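### 4.2 Open-Day Demonstration

The simulated grasping task was shown to visitors at the Mirmont open day in April. The display ran 254 trials with flat and tubular items, and 19 were stopped by the operator. 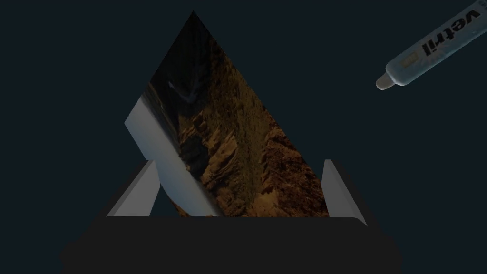 **Figure 3.** Simulated view over the gripper, with a picture card between the two fingers and a tube set apart from it.

Jin-sol Wang remarked afterward that visitors would have learned more from the stopped trials, and asked that these be replayed at the Vetham session.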